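Celby Publishes Findings on Taped Floor Layouts and Steel Table Handling, Advises Buyers to Wait

09/09/2021 – Celby, an independent reviewer of workshop layouts, today released its report on the Siler floor plan, a way of arranging small assembly rooms with yellow tape on carpet and plain steel tables. The report finds that the plan is cheap and easy to understand. It finds little to support the larger claims that have been made for it since April.

Siler has been offered to workshops as a way to cut the time people spend looking for a place to put things. Parts are handled on a steel table, and each outline on the floor marks a spot that is meant to be used for one purpose and kept clear the rest of the time. Dako, which sells the plan, has described it as suitable for nearly any room with a flat floor. Celby wanted to see how much of that would stand up.

"Tape is tape," said Kausar Orakzai, who led the review. "I have put down a lot of it over the years and I have pulled most of it up again. If a room works better after you mark the floor, I want to know whether the marks did it or whether somebody finally cleared out the junk."

Celby's reviewers went through 71 pages of material supplied with the plan and visited a room laid out according to it. They looked at the spacing of the outlines, the height and finish of the table, and how well large pressed panels and long molded trays could be set down and picked up again. The review took 12 working days.

On the table, the report is mildly favorable. A bare steel top is easy to wipe and gives a sheet-metal panel plenty of support. It also shines. Under ceiling lights, the reflections can make it harder to judge where the edge of a part is, and the supplied material has no advice on this. Celby suggests trying a dull mat before ordering a different table.

On the tape, the report is cooler. Outlines set at different angles may make good use of an awkward room, but the material never says how the angles are chosen. It also recommends tape for carpet without saying how often it should be replaced or what it leaves behind. Anything on casters will have to cross the lines sooner or later, and Celby would like to see wear figures before anyone calls the layout permanent.

The report makes 3 main recommendations:

Ask for a trial period in one room before paying for a full layout.
Write down what each outline is for, and post the list where people work.
Treat promised time savings as unproven until they have been measured in your own shop.

Aminu Olatunji, operations lead at Leclerc, a parts supplier that had been considering the plan, said the company will hold off for now. "We liked the idea and we still like parts of it," he said. "But we were quoted for 4 rooms, and I could not find anyone to tell me why one room would not answer the question. So we are going to buy some tape and try it ourselves – that part of the budget I can defend."

Dako received a copy of the findings before release. Its written reply says that clearer notes on tape replacement are being prepared. Celby will look at them when they arrive and has made no promise to change its rating.

The full report is available on request from the Celby press desk. Photographs may be reproduced with credit.
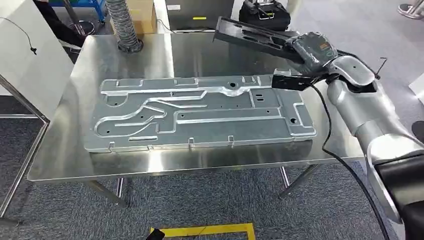
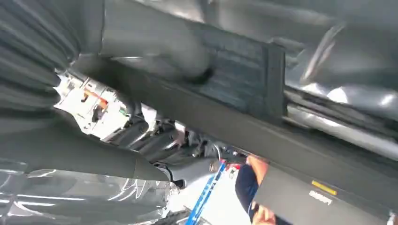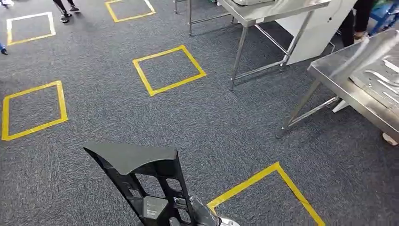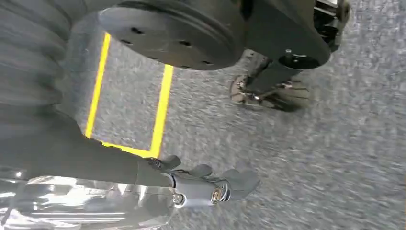 First photo: a stamped panel on the steel table. Third and fourth: yellow tape outlines on the carpet. Credit for all photos: Celby.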